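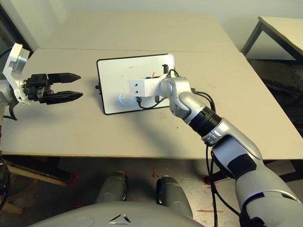

Small whiteboard on the table, black frame, rounded corners

About Totmont Well & Water

Hi, and thanks for clicking over to this page! I'm the owner of Totmont Well & Water, and I test irrigation water for growers in and around Wenville. Mostly that means orchards, plus a fair amount of alfalfa, a couple of vineyards, and more backyard vegetable gardens than I ever expected when I started.

I grew up on 70 acres of walnuts off the Patrício Ditch. My parents watered from the ditch when there was ditch water and from the well when there wasn't, and for years we had one block of trees along the east fence that looked terrible. Brown leaf edges by the end of every summer, tiny nuts, the whole thing. We blamed the soil, then the rootstock, then the neighbor's spray. When we finally sent a jar of well water off to a lab, the chloride was way up, and the boron wasn't great either. The report was two pages of numbers and no one on the other end of the phone who could say what to do about them.

That stuck with me. I went off to school for soil science, worked 15 years in other people's labs (some of it good, some of it washing glassware), and then came home and opened this place in an old feed store on the Wenville side of the tracks.

What we do

We pull samples from wells, ponds, ditches and drip lines, and we test for salts, boron, sodium, nitrate, hardness, iron and pH. If you want bacteria looked at for leafy crops, we do that too, but please call first so we can get you the right bottles. We'll also test soil from the same field, and I really do recommend it - water numbers make a lot more sense with the dirt sitting next to them.

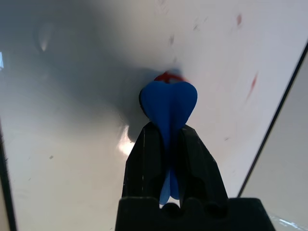
Most results go out in 3 business days. You get a plain page with the numbers, what's normal for your crop, and a few sentences from me about what I'd do if it were my ground. Sometimes that's gypsum, sometimes it's blending well and ditch water, and a good part of the time it's "you're fine, check again next year." I don't sell gypsum or filters or anything else you pour on or bolt on, so you can take that for what it's worth.

For growers with bigger places we keep everything in Terkix, the record system I started putting together in my kitchen one November when it wouldn't stop raining. It lines up every sample from the same well so you can see whether the salt is creeping up. You can log in and look any time, or just call and I'll read it to you over the phone (plenty of people do!).

How far we go

I drive out to sample anywhere within some 20 miles of the shop. Past that you're welcome to drop off or mail in. Let the pump run a while before you fill the bottle, fill it right to the top, and keep it in a cooler on the way over. Write the well name on it. Please write the well name on it.

We don't test household drinking water for real estate sales. That takes a different certification and I'd only be slowing you down. Stop by the counter and I'll give you a list of labs that handle it.

Come see us

The door's open mornings, and afternoons I'm usually out in the truck, so leave a message. Samples can go in the fridge on the porch with a filled-out slip. Slips are in the coffee can.

Page last updated June 22, 2024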